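How to Score a Baseball Game by Hand

Keeping a scorebook takes one game to learn and maybe 6 to get comfortable with. You need a pencil, an eraser and a scorebook with room for extra innings. The steps below follow the system we use in the Markberg adult league.

Before the first pitch

Get both lineups about 20 minutes early if you can. Write the batting order down the left side, one name per row, with the uniform number and the position number next to it. Leave the blank line under each name for substitutes.

Position numbers are fixed: pitcher 1, catcher 2, first base 3, second base 4, third base 5, shortstop 6, left field 7, center field 8, right field 9. The designated hitter is written DH.

Marking outs

Every batter gets one box per inning. A ground ball to short with the throw to first is 6-3. A fly ball to center is F8. A strikeout is K, and a called third strike is a backward K. Write the number of the out in a small circle in the corner of the box.

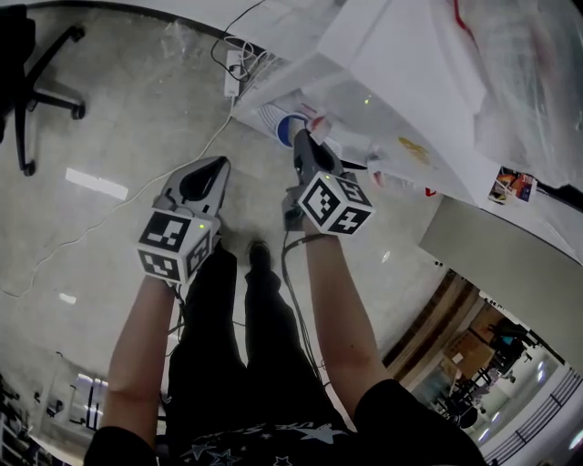 Two hand-held grippers, each with a marker cube

Marking runners

Each box has a small diamond. Draw a line from home to first for a single and write 1B beside it. Use BB for a walk, HP for hit by pitch and E plus the position number for an error. When the runner moves up, extend the line and note how - SB for a stolen base, WP for a wild pitch, or the uniform number of the batter who moved him over. Fill in the diamond when he scores.

Say number 23 singles, steals second and comes home on a double by the next batter. His box shows 1B, then SB, then a filled diamond. The batter's box shows 2B and one RBI.

Ending the inning

Draw a slash across the bottom corner of the last batter's box. Total the runs, hits, errors and runners left on base at the foot of the column. The next inning starts in a new column, even if the team batted around.

Checking your work

At the end, a team's plate appearances should equal its runs, plus its runners left on base, plus the other team's putouts. If they don't match, look first at double plays and pinch runners.

Thanks to Kuldeep Bansal for corrections to the section on runners.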